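Marker pen

A marker pen, or simply marker, is a writing tool that holds its own supply of ink and has a tip made of pressed fiber or felt. Most markers consist of a barrel, an ink reservoir, a tip and a cap. They are used for labeling, drawing, writing on boards and marking text.

Types

Permanent markers use ink that sticks to glass, metal and plastic. Whiteboard markers use an ink that can be wiped off a smooth surface. Highlighters have a bright, see-through ink, most often yellow or green, and a tip cut at an angle. Paint markers hold a thicker ink that has to be shaken before use.
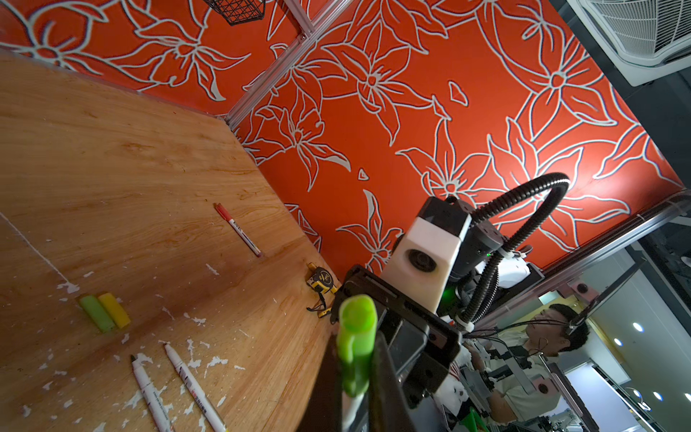 White-barreled markers on a wooden tabletop, with a tape measure and a lime-green highlighter.

Barrels are often white, with the product name and directions printed along the side. In that case the color of the ink is shown by the cap, a band or an end plug. Other makers color the whole barrel.

Caps

The cap keeps the solvent in the ink from drying out. Most caps are molded plastic and close with a click. Many have a small air hole or a channel at the end, a safety feature meant to let air through if the cap is swallowed. A cap left off overnight can ruin a whiteboard marker, while highlighters with water-based ink usually last longer. 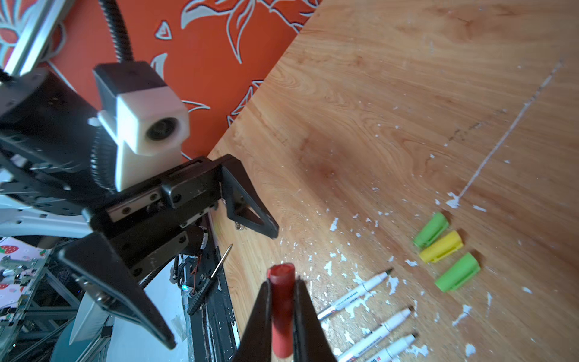 Caps are also the part most often lost. Some schools and offices keep spare ones in a jar – a cap from the same line will fit, but a cap from another maker may sit loose and let the tip dry out.

Storage

Whiteboard markers are best stored flat, so that the ink stays even along the reservoir. Double-ended markers should also lie flat. Highlighters and single-tip permanent markers can stand in a cup, though many users keep them tip down when they begin to run faint. Wire-mesh baskets with dividers are common above desks and workbenches and allow markers to be sorted by type or color.

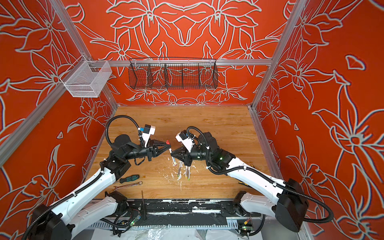
Cleaning

Permanent ink can often be lifted from hard surfaces with rubbing alcohol. Bare wood soaks up ink and may need sanding.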